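Comparative Elections, Week 3: Runoffs and Foreign Influence
Instructor: Iara Fuentealba

Reading for this week: the Sarnum packet, first two sections. The Skoron material is optional.

Last week we looked at single-round voting. A runoff changes what an outside government can hope to get from meddling. In the first round it may back a weak candidate to split a strong one's vote. In the second round there are only two names left, and the choice is to help one, hurt the other, or damage trust in the count.

Keep three terms apart in your papers. Preference is who the outside government would like to win. Effort is what it spends money or staff on. Effect is the change in votes. Most news coverage reports the first, has partial evidence on the second, and says little that can be tested on the third.

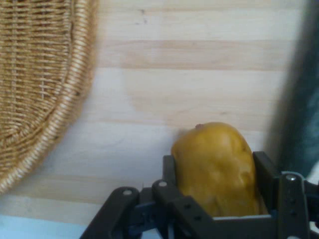 The Troncoso case shows why this matters. The mayor's race there went to a second round. The first-round gap between second and third place was 1,593 votes, and the final margin was 2,223. Both campaigns said a foreign-run page had helped the other side. The page had almost 500 followers, many of them outside the district. We have decent evidence of effort and none of effect.

Compare Ralton, where the claims came out before the first round and turnout fell. Several things could explain the drop, including a change in polling places. Do not assume the claims caused it.

For section: bring one page on which round gives an outside actor more room, using either case. Cite the packet by page number. Drafts are due by noon.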